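Allside Slipcover Fabric: Care and Ordering FAQ

How is the fabric sold?
By the running yard, from rolls 50 inches wide. Cuts are made to the nearest quarter yard. Orders placed before noon on Thursday ship the same week.

What does the abrasion rating mean?
Allside is rated at 36,000 rubs. The lighter Tanguy weave is rated lower and is meant for cushions and curtains – it should not be used on seats.

Can I match a color from an earlier order?
Send the lot number printed on the invoice. Lots differ slightly in shade, and we do not join two lots in one order without asking first.
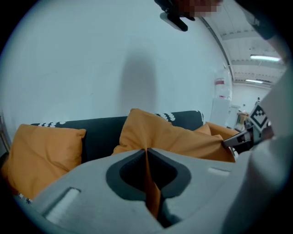

Yannick Aubert writes that his second cut of Lestitz, bought one lot later, looked fine on its own but showed a clear line where it met the first across a seat back. He now orders an extra yard at the start and keeps it for repairs.

Will it shrink?
Expect up to 3 percent in length on the first wash. Wash the full cut before sewing, in cold water, and hang it to dry. Do not use bleach.

Are samples free?
The first five are. After that, samples are charged at cost and credited against any order over 208 dollars.

Can I return cut fabric?
Only if it is faulty. Check the full length before cutting – claims on fabric that has been cut or washed are not accepted.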